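Print this page | E-mail this page

Brovik Repair Group
Minutes of the meeting held 2024-09-01

Chair: Roland Dobson. 6 members present.

1. Minutes of the February meeting
Agreed, with one correction: the Salminen quote was for 85, and did not include delivery.

2. Desktop refurbishing
The plan to strip and rebuild the donated towers was put again. Several members doubted it was worth the bench time. R. Dobson asked what a rebuilt desktop would fetch and got three different answers. The claim that 37 machines could be ready by February was not accepted. It was noted that the same was said of the laptops.
Agreed: finish 2 towers and report the hours spent, including time looking for screws.

3. Memory and processors
Isumen say tested parts sell well on their own. No sales figures were supplied. Members want to see some before any more are sorted. Parts taken out are to go on the holder plate and not in mugs.

4. Bench lighting
Tridonel leaflet passed round. Left over, as the price was missing.

5. Any other business
A second set of small screwdrivers was asked for. Refused until the first set is found.

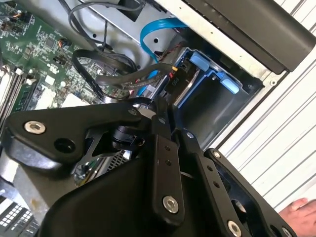
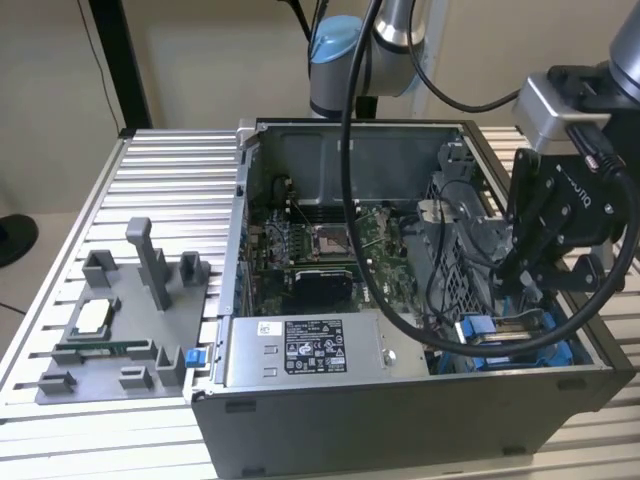

Item 2: desktop computer work, with the case open and the green motherboard showing.

Recent items
Minutes, February
Salminen quote, corrected
Tool list
Bench rota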